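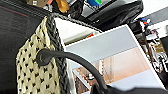 Halina Urbańczyk

実習ロボット保守 配布資料
手首カメラつきグリッパの立ち上げと手入れ
Plunham 実習棟 2023年11月22日

前回の宿題の返却は最後に行います。先に返すと全員がそちらを読むためです。

一 今日あつかう範囲

対象は実習棟の移動台車に載っているアーム一台、通称Kestudikと、その先端についているものです。先端とは、手首フランジ、アダプタ板、小型カメラ、Wasilewska型の黒いグリッパ、そしてそれらをつなぐケーブルを指します。制御はSkivardという画面から行います。Skivardの使い勝手への意見は学期末の用紙に書いてください。欄は広めにとってあります。

アーム本体の減速機、モータ、ブレーキには触れません。比喩としても、実際の手としても、触れません。本体のカバーを開けた班は、その日の実習を終わりにして報告書を書くことになります。昨年度は一班が書きました。読み物としてはよくできていました。

二 電源を入れる前

非常停止ボタンを押した状態から始めます。前の班が解除したまま帰っていたら、まず押し、それから文句を言います。

つぎに台車の車輪の固定を四か所とも確認します。三か所しか掛かっていない台車は、止まっているように見えて、アームが伸びた瞬間にだけ静かに回ります。位置ずれの原因を午後いっぱいソフトウェアの中に探し、夕方に車輪を見つける、というのは毎年どこかの班が通る道です。

目で見るところ。
・フランジのねじの合いマークがずれていないか
・アダプタ板とフランジの間に隙間や紙くずがないか
・カメラのコネクタの爪が最後まで掛かっているか
・ケーブルが手首の回転に対して余っているか、余りすぎていないか
・指先のパッドの端がめくれていないか
・レンズに指紋がないか(あります)

合いマークは白いペンで引いてあります。ずれていたら、線を引き直して一致させるのはやめてください。締め直してから引き直すのが順序です。順序を逆にした線は、なぜかいつもとてもきれいに引いてあります。

三 ケーブルの取り回し

故障記録をめくると、カメラの不調と書かれたもののかなりの部分がケーブルです。カメラは冤罪に慣れています。

手首の最終軸を正負の両端まで手動の低速で回し、途中で二度止めて、ケーブルの様子を見ます。固定はコネクタのすぐ後ろで一か所、アダプタ板の縁で一か所、前腕の側で一か所。このうちコネクタの後ろがいちばん忘れられます。ここが留まっていないと、引っ張る力が全部コネクタに行きます。

結束バンドは強く締めません。被覆がくびれたら締めすぎです。切った端は斜めに残さず、根元で平らに落とします。残すと、つぎに手を入れた人の手の甲に記録が残ります。

車のなかや棚の前のように、ものが突き出ている場所へ手首を入れる作業では、ケーブルのたるみが何かの取っ手や金具に引っかかります。冒頭の写真のような状況を考えてください。編んだバッグの、太くて丸い黒い持ち手が弧を描いて手前に出ています。あの弧はたるんだケーブルにとって理想的なフックです。グリッパでつかむつもりのものに、先にケーブルがつかまる。進入の経路は、指先の先端だけを見て決めないでください。手首から先の全部が通るのです。

四 カメラの固定とピント

カメラはアダプタ板に小ねじ二本で留まっています。この二本はトルクドライバで締めます。設定値はドライバの柄に貼ってあるので、資料には書きません。資料に書くと、ドライバの設定を見ない人が出ます。

固定できたら、Skivardのライブ表示で次を見ます。

(一)グリッパの写り込み
画面の端にグリッパの黒い部分が写ります。手前にあるのでぼけていて構いません。決まった開き量での見本画面と重ね、輪郭がずれていたら、カメラが動いたか、指が正しく付いていないかのどちらかです。見本画面を撮ったときの開き量を書いていない班は、重ねる相手がいないのと同じです。書いてください。

(二)ピント
近くの黒いものに合わせようとしないこと。黒い布、黒い革、黒い樹脂は、合っているのか合っていないのか、見ている人の希望しだいで変わります。明暗のはっきりした細かい模様を使います。冒頭の写真なら、生成り色の編み目のあいだに規則正しく並ぶ黒い菱形の点がちょうどよい相手です。点の並びがつぶれずに見えるか、縁がにじんでいないか。専用のチャートがある場合はチャートを使ってください。バッグは班によって中身が入っていたりいなかったりして、面が曲がります。

(三)露出
自動のままにしません。光沢のある黒い革は白い照り返しを作り、自動露出はその照り返しを気にして全体を暗くします。冒頭の写真の上のほうにも、そういうしわの寄った黒い革のバッグがあります。照明を決め、露出を固定し、値を記録表に書く。照明は机上灯を一台、机面で1000ルクスに合わせます。照度計は棚にあります。電池は棚にありません。

五 暗くて狭いところでの確認

明るい机の上で調整が済むと、人は満足して昼食に行きます。そのあと座席の下で何も見えなくなります。暗い場所での確認は、机上の調整と同じ日に、同じ設定から始めて行います。

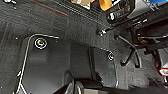 図 手首カメラによる車内の床。マットの留め具と座席下の金属フレーム

図では、床の黒いマットに丸い留め具があり、白い輪がよく目立っています。カーペットとマットはどちらも暗く、境目は淡い縁取りの線でかろうじて追えるくらいです。画像全体はややぼけています。ここから読み取ってほしいことを挙げます。

まず、位置合わせの手がかりには白い輪を使えます。ただし似た輪が二つあるので、どちらを見ているのか決めずに始めると、アームは自信をもって隣のマットに行きます。自信の量と正しさのあいだに関係がないのは、Skivardの表示も学生のレポートも同じです。二つの輪の並びと、マットのあいだを通る少し高くなった部分をあわせて、左右を区別します。

つぎに、右上の座席の下の部分。レールやブラケットが斜めに走り、細い黒い脚のようなものが下りてきて、カーペットに影を落としています。この影を部品と取り違えると、避ける必要のないものを避け、その先にある本物に当たります。疑わしいときは照明の向きを変えて、動くほうが影です。

また、中央上の下あたりに、頭の光るボルトかねじ棒のようなものが斜めに出ています。先ほどのケーブルの話をここで思い出してください。グリッパが床すれすれまで下りている姿勢では、手首の裏側は画面に写りません。写らない側に何があるかは、動かす前に自分の目で、台車の反対側に回って見ます。しゃがむことになります。しゃがんでください。

暗い場所での設定変更は、露出時間、補助灯、ゲインの順に試します。ゲインから始めるとすぐに明るくなり、たいへん気分がよく、ざらつきで編み目もカーペットも同じ模様になります。

六 グリッパの手入れ

毎回、終わりに行うこと。
指を全開にし、非常停止を押し、パッドを乾いた布で拭きます。溶剤は使いません。編んだものや布を扱ったあとは、指の付け根に細い繊維が巻いていることがあるので、ピンセットで抜きます。エアで吹くと奥へ入ります。吹いた人は気が済み、次の人が分解します。

パッドは開閉2000回で交換します。回数はSkivardの保守画面に出ます。交換のあとカウンタを戻すのを忘れると、次の班が新品のパッドを律儀に捨てます。2月の棚卸しで、ほとんど使っていないパッドがひと袋ぶん廃棄箱から出てきました。拾って洗いましたが、気持ちまでは戻りません。

指のねじは対角に、二回に分けて締めます。締めたあと、低い力の設定で検査用ブロックをつかませ、両側の指が同時に当たるかを見ます。片方が先に当たってブロックを押していくようなら、中心がずれています。力を上げれば見た目には解決します。上げないでください。

稼働時間で600時間ごとに、指の案内部にグリスを足します。量は米粒ほど。米粒を知らない人はいないと思いますが、毎年おにぎりに近い量を見ます。はみ出したグリスは繊維と埃を集め、やがてレンズに移ります。

七 よくある症状と、見る順番

映像がときどき途切れる。
手首を回したときだけなら、ケーブルです。止まっていても途切れるなら、コネクタを挿し直し、別のケーブルに替えます。カメラの交換は最後です。申請書が要るので、自然と最後になります。

つかむ位置が毎回同じ向きにずれる。
カメラの固定、アダプタ板、車輪の順に見ます。補正値を入れて隠すのは、原因が分かってからにします。補正値の欄に前の班の数字が残っていて、その上にさらに補正を足した班がありました。地層の調査のような作業になりました。

つかむ位置がばらばらにずれる。
対象が柔らかいのかもしれません。バッグの持ち手のように形が変わるものでは、アームのせいにする前に、硬いブロックで同じ動作を繰り返します。繰り返しは12回とし、全部の結果を書きます。うまくいった分だけを選んで書いたものは、日記として扱います。

画面が全体に白っぽい。
レンズを拭きます。拭いても変わらなければ、拭いた布を見ます。

非常停止が解除できない。
ボタンは二つあります。台車の裏側の分を忘れています。

八 記録表の書き方

記録表には、やったことと、見た値と、名前を書きます。「問題なし」とだけ書かれた欄は、何を見て問題がなかったのか分からないので、見ていないものとして返します。「たぶん」は使って構いません。たぶんと書いてある行は、あとで本当に役に立ちます。

締めたねじは場所を書きます。「ねじを締めた」では、このアームのどのねじでも当てはまります。外した部品を戻したときに余ったねじがあれば、小袋に入れて記録表に留めてください。ポケットに入れて帰ると、翌週こちらが全部分解します。

九 次回まで

・記録表を一枚、自分の班の分で完成させる
・見本画面を開き量つきで撮り直す
・ケーブルを両端まで回したときの余り具合を略図で描く(上手でなくてよい、左右は合っていること)
・六の手順を読み、自分なら省きたくなる行に印をつける

印をつけた行は次回集めます。省いてよいかどうかは、つけた本人に説明してもらいます。

提出先は実習棟入口の青い箱です。隣の灰色の箱は廃棄箱で、パッドの件以来、見た目を少し変えましたが、いまだに毎週だれかの宿題が入っています。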